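Revision C

The rule under review was 4.6, and it was one sentence long: "A trial shall not begin until the start state has been confirmed."

Lanying Deng had written it in her second month at Lultalix. She had been pleased with it then. It had no adjectives, and it had the word "shall" in it.

The trouble was in the results from Sarodo. Sarodo was the two-handed tabletop task set, run in simulation, and Dornance had paid for it. A full batch was 200 trials. The contract said a batch would be accepted at 80 percent, scored against a written procedure, and the procedure was the one Lanying owned. Two operators had run the same policy on the same build and returned different scores. Neither had broken a rule. She had read the logs to line 2,169, where the file ended, and found the word "confirmed" at the head of every trial and nothing to say what had been confirmed.

She put the review on for four in the afternoon and opened the draft on the wall screen at 4.6, with the start view beside it.

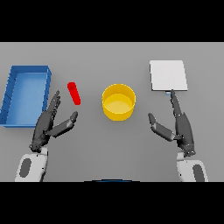 Jirayu Intarasuk said that confirmed was a feeling. You looked at the table, you felt that it was fine, and you pressed the key. He had done it himself all through June and would have sworn to every one.

"Then what do you want in its place?" Lanying said.

"A list. Objects present. Containers empty. Hands holding nothing. Each one gets a yes or a no, and a no stops the trial."

"It's a simulator," said Yutong Yu. "The reset script puts everything where it goes. Why does a person need to look at all?"

"Does the script report a failed reset?"

Yutong thought about it. "It reports that it ran."

Lanying typed. She split 4.6 into 4.6.1 and 4.6.2, then deleted 4.6.2, then brought it back. The first part now said that the script's exit status was not evidence of the start state. The second said that each item on the list would be checked against the stored reference pose, with a tolerance, and that the tolerance would be written down before the batch and not after.

"Who picks the tolerance?" Jirayu asked.

"The test owner."

"That's you."

"It's whoever holds the job." She left a blank for the number and marked it yellow.

Mateja Georgiev had said very little. He had come over from the hardware side, where procedures were kept in a binder, and he had been reading ahead to section 5. He wanted to know about partly hidden objects. Suppose one part sat under another. Was it present? An operator going by the camera might say no and stop the trial. An operator going by the object table would say yes and run it.

"That could be your whole difference in scores," he said.

It took them nearly an hour to agree on the wording. Yutong wanted the object table to govern in all cases. Mateja wanted the camera to govern, on the grounds that the policy only had the camera. Lanying wrote both positions out in full and looked at them for a while. Then she wrote a third, in which the object table decided whether a thing was present and the camera decided whether it was visible, and the trial record carried two fields where it used to carry one. Neither field could be left blank. An occluded start was a valid start, provided it was declared. 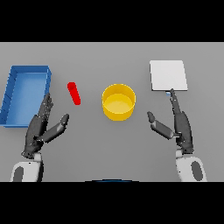
That left contact. The old text allowed a trial to begin with a hand "near" an object. Lanying had written that too, and did not remember why. She searched the draft for "near" and got more hits than she liked. She replaced the one in section 5 with a distance, measured from the closest point of the hand model, and added that a hand in contact at the start was to be logged as such and scored in a separate column.

"Dornance will ask why there's a separate column," Yutong said.

"Then they'll have read it."

Jiahui Cheng called in at half past five from the Gu office, on a bad line, and asked for the short version. Lanying read her 4.6.1 and 4.6.2. There was a long gap in which somebody at the other end moved a chair.

"And the old batches?" Jiahui said.

"Rerun. Both operators, Revision C, same build."

"If the score goes down?"

"It goes in the report."

"Dornance has the first number already."

"I know. I sent it to them."

Another gap. Jiahui said she would make the call herself in the morning, before they saw the new revision, and that she wanted the change log in everyday words, one page. Then the line dropped. They waited to see if she would call back, and she didn't.

Jirayu and Yutong went to set up the rerun. Mateja stayed long enough to point out that section 7 still referred to 4.6 as a single clause. Lanying fixed the reference. She filled in the revision letter, put her name in the box for the author, and went back up to the yellow blank, where the tolerance was still missing.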